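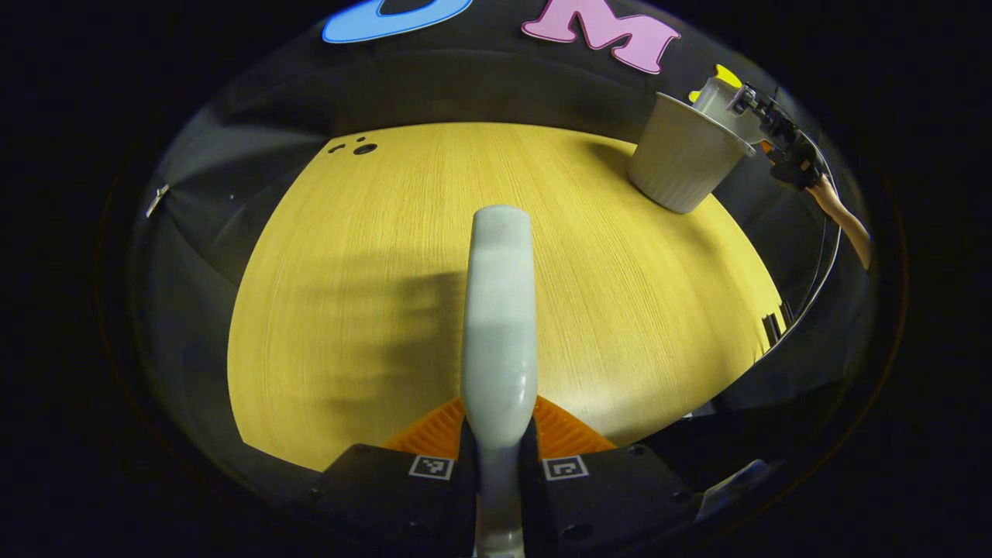 How Does a Phone Call Find the Right Phone?

4 min read

Have you ever called your grandma and wondered how the call knew to go to her kitchen and not to the dentist, or to a pizza shop three states away? There are so many phones in the world, and they all look pretty much alike to a wire. Let's follow one call from beginning to end and see what happens along the way.

We'll follow a girl named Shu-fen, who lives in a town called Nedlow. She wants to call her friend Sushil, who lives across the river in Korkavo. Sushil's family has an old-fashioned phone that plugs into the wall, and the last four digits of their number are 2831.

When Shu-fen presses the buttons, each one makes a little beep. Those beeps are really two musical notes played together, and every button has its own pair. If you have a phone with a cord at home, ask a grown-up if you can listen closely while you press a 2 and then a 9. Can you hear the difference? The telephone company's equipment can, and that's how it learns which number you want.

The beeps travel down a wire to a building called an exchange. You have probably walked past one and never noticed it, because they tend to be plain buildings with hardly any windows. Inside is a machine called a switch, and its whole job is connecting one phone to another. A long time ago this was done by people called operators, who sat in a row in front of a big board full of holes and plugged in cords by hand. (They had to be quick, and very polite, even when the caller was grumpy!)

The switch reads the number a bit at a time. The first three digits are the area code, and they tell it which part of the country to look in. The next three are a bit like the name of a neighborhood. In Korkavo those are 667, so the Nedlow switch passes the call along to the Korkavo switch - like handing a letter to the mail carrier for the right street. Then the last four digits pick out one single home, and the phone on Sushil's wall starts to ring.

All of this takes only a moment or two. When Sushil says hello, his phone turns the sound of his voice into electricity, and Shu-fen's phone turns it back into sound again.

Cell phones do things a little differently - they send radio signals to a tower first, and we'll get to those next time.

Something to try: ask the oldest person you know what their phone number was when they were your age. Lots of people still remember!

Written by Carol Sugden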